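Buscar en este sitio
Escriba aquí su búsqueda
Buscar

Cena de misterio en casa: trucos de intendencia para quien pone el salón

Organizar una cena con asesinato es facilísimo hasta que llegan los invitados. Hay manuales enteros sobre cómo repartir coartadas y muy poco escrito sobre cómo se quita la cera de un mantel o dónde se meten 14 abrigos cuando el cadáver ocupa el dormitorio. Van unos apuntes, reunidos después de varias ediciones de la cena que hacemos cada enero en Wudside.

Los papeles viejos

Para envejecer cartas y testamentos, té negro muy cargado y una bandeja de horno. Se sumerge la hoja medio minuto, se escurre por una esquina y se deja secar sobre una rejilla. El horno acelera, sí, pero también ha acabado con dos testamentos y una partida de nacimiento, y hubo que resolver el caso sin herederos. Escriba el texto después de teñir si usa pluma. Con impresora láser puede hacerlo antes. Con impresora de tinta, pruebe primero con una hoja que no contenga la identidad del asesino.

Los bordes quemados quedan muy bien en las películas. En un piso con detector de humos basta con rasgarlos a mano y pasarles un algodón con café.

La sangre

Sirope de maíz, colorante rojo y una pizca de cacao. Mancha todo lo que toca y algunas cosas que no toca. Póngala sobre un plato, sobre un papel encerado o sobre una camisa de la que ya se haya despedido, y guarde el bote en la nevera con una etiqueta legible (en Ballow alguien se la echó a las tortitas, y parece que no estaba mala).

Si cae en tela: agua fría enseguida, jabón neutro, más agua fría. Nada de secadora hasta comprobar que la mancha se ha ido del todo.

Las velas

Cada candelabro, sobre su plato. La cera fría se levanta con una tarjeta de plástico caducada; lo que quede en el tejido, con papel de estraza y la plancha tibia, cambiando el papel cuando se vea la mancha de grasa. Las velas de colores dejan además el color, así que blancas, por muy gótica que sea la baronesa.
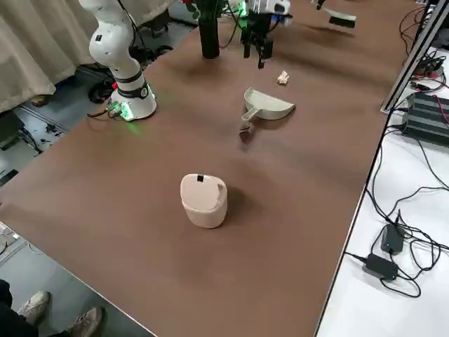
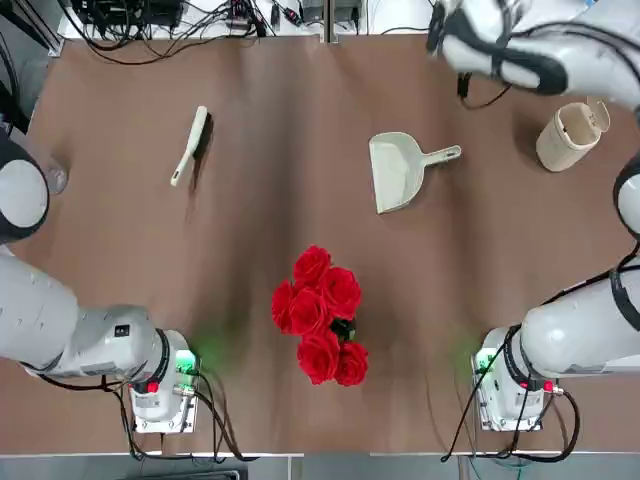
Un lector escribe que lo de la plancha le parece exagerado y que él mete el mantel doblado en el congelador una noche entera: por la mañana la cera salta casi sola y el poco resto se va en el lavado. Añade que con la purpurina no ha encontrado remedio y que sigue apareciendo en el azucarero desde la fiesta del año pasado.

Lo del congelador funciona, siempre que quepa el mantel. El nuestro está lleno de hielo, del que hablaremos enseguida. En cuanto a la purpurina, lo único que sirve es no comprarla. Si ya ha entrado en casa, rodillo quitapelusas en la tapicería y un paño apenas húmedo en lo liso, y paciencia con el azucarero.

El hielo y las bebidas

Siempre falta. Una semana antes empiece a vaciar cubiteras en una bolsa y no le diga a la familia dónde está. El «veneno» puede ser tónica, que bajo luz negra brilla con un azul bastante convincente. Para el ponche calculamos 600 gramos de fruta cortada por ponchera grande; con más, los sospechosos beben con tenedor.

Marque las copas con un hilo de color atado al pie, uno por personaje. Las etiquetas adhesivas se despegan con la condensación y a media noche el coronel está bebiendo de la copa de la institutriz, lo que genera una pista que no figuraba en el guion.

Los carteles y la pared

La masilla adhesiva deja cerco en la pintura mate. Probamos la cinta de pintor que venden en Escobar y aguantó toda la velada sin llevarse el yeso, aunque conviene retirarla esa misma noche, tirando despacio y en diagonal. Si el cartel pesa, cuélguelo de una puerta con un cordel por encima del canto.

Los disfraces prestados

Haga una lista al entregarlos. La ropa de lentejuelas se lava a mano, del revés y en agua fría, y se seca en horizontal. Los sombreros de fieltro se rellenan con papel de seda. El olor a humo de un abrigo sale colgándolo en el baño mientras alguien se ducha, mejor alguien que no sea el dueño del abrigo.

Las chisteras de cartulina Ollar se doblan con solo mirarlas; un aro de alambre fino por dentro del ala las mantiene dignas hasta el postre.

Antes de acostarse

Vasos en remojo, basura fuera, cinta despegada. Revise los bolsillos de los disfraces y debajo de los cojines: la pistola de juguete siempre está debajo de un cojín.

Página revisada el 4 de junio de 2026.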